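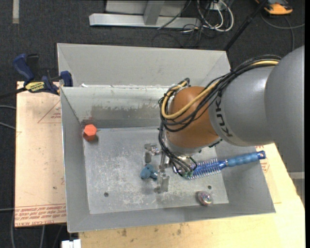
What the Junk Drawer Knows

Every kitchen has one. Second drawer down, usually, or the one by the back door that sticks when it rains. Dead batteries in with the live ones. Takeout menus from a place that closed. A key. Always a key, and it never fits anything.

I emptied mine in February, at 2 in the morning, looking for a fuse. Didn't find the fuse. Found a tape measure I had replaced twice, a wad of rubber bands gone soft and sticky, and a little plastic foot off a washing machine we sold before we moved here. I put the foot back in the drawer. I don't know why. Then I sat on the floor and thought, okay, somebody ought to write about this.

So I drove out to Drinden, where there's a street of repair shops that has been losing them one at a time for years. Eight left now. The one I wanted is Lambrakis, lamps and small appliances, narrow as a hallway. Behind the counter there are drawers up to the ceiling, 40 of them, and no labels. You ask for a switch for an old iron and the owner's hand goes straight to the right one. Ask her how she knows and she looks at you like you asked how she knows where her own elbow is.

"It's not a system," she told me. "It's just where I put it."

I wrote that down and underlined it, because the week before I had been reading the other kind of thing. The home-order books. There's a stack of them on my desk and they all want the same: take everything out, touch it, decide. Keep, toss, give away. Buy some bins. Put the bins inside other bins. One of them says a drawer should hold only what you used in the last year, which would leave me with scissors and tape.

I tried it anyway. Bought the dividers from Platel, the long ones that click together, a set of 20 pieces. Looked great. For a while the drawer was something you would show to company. Then a birthday candle turned up with no slot to go in, and a hex key, and the receipt for the dividers. By the end of the month the stuff was lying on top of the dividers in a kind of second layer, and the bottom layer was neat and I couldn't reach it.

The woman at Lambrakis laughed at this for longer than I thought was called for.

Her view is you need a place for things that don't have a place. Every shop has it, every truck, every purse. Her father kept a coffee can. His father kept a cigar box, and she still has the box, with what was in it when he died — washers mostly, one button, a ticket stub for a ferry to Bornholm that no one in the family remembers him taking. He never talked about any ferry. If he'd been a tidy man the stub would of been gone in a day and so would the question.

That's the part I keep going back to. Photo albums are edited. Letters too, people throw out the bad ones. But nobody edits the junk drawer, it just fills. After my aunt's funeral us cousins did the closets and the good china in an afternoon, no trouble, and then got stuck at the kitchen drawer until it was dark out. Expired coupons. A hospital bracelet. More than 20 twist ties, saved, straightened, all in one envelope. Someone started reading the coupons out loud. We were hungry and no one wanted to stop for food.

What did we throw away? Nearly nothing, as it turned out. My cousin took the whole drawer home in a grocery bag, tipped it into hers and shut it. Said she'd sort it later. She hasn't.

A few things I picked up on Drinden, for what its worth. Tape the ends of old batteries before you toss them in with metal. Rubber bands go in a jar, they ruin everything they touch. Cords get a tag the day you unplug them, not after, after is too late. And keep one small screwdriver in there no matter what, it will be the thing you came for half the time.

I did buy the iron switch. Wrong size, my fault, I had measured with the bad tape measure. She offered to take it back and I said no, I'd hang on to it. It's in the drawer, left side, under the menus. The dividers are in the garage. Still no fuse — the hall light has been out since winter and we've all gotten used to feeling along the wall.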